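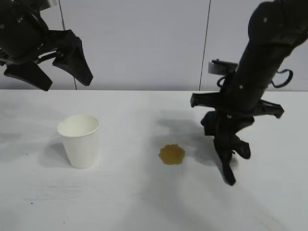 Chart notes, October: Luik, "Cundeder"

1/ Luik's second album, "Cundeder," entered the national weekly album chart at number 2. First-week total is 2,229 units, physical and download combined. Streams are counted on a separate chart and are excluded.

2/ The debut album peaked at 116 and left the chart the week after. It had no vinyl edition. The new one does, pressed in a single run of 3,000 by Harnwood.

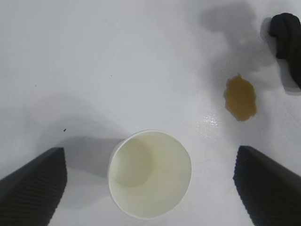
Siebe Aerts

3/ Vinyl share for the week is high. Store orders shipped before release only count once the record is scanned at the register, so preorders collected late will fall into week two.

4/ Credits, as printed on the sleeve: produced by Jaanus Kairys, mixed by Helju Ķēniņš, strings arranged by Ona Kļaviņa. The single "Girnier" is the radio edit on the download version and the full take on vinyl. Both carry the same title, which has confused a few track listings.

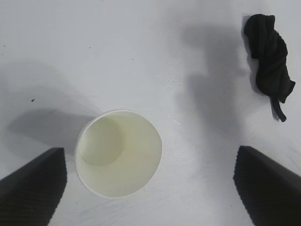 White tabletop, paper cup.

5/ Correction to post 4: Higinio Contreras mixed side B. Ķēniņš mixed side A only. The download credits list them together without the split.

6/ Airplay for "Girnier" is reported one week behind sales. I'll add the figure to this thread when the next table is out.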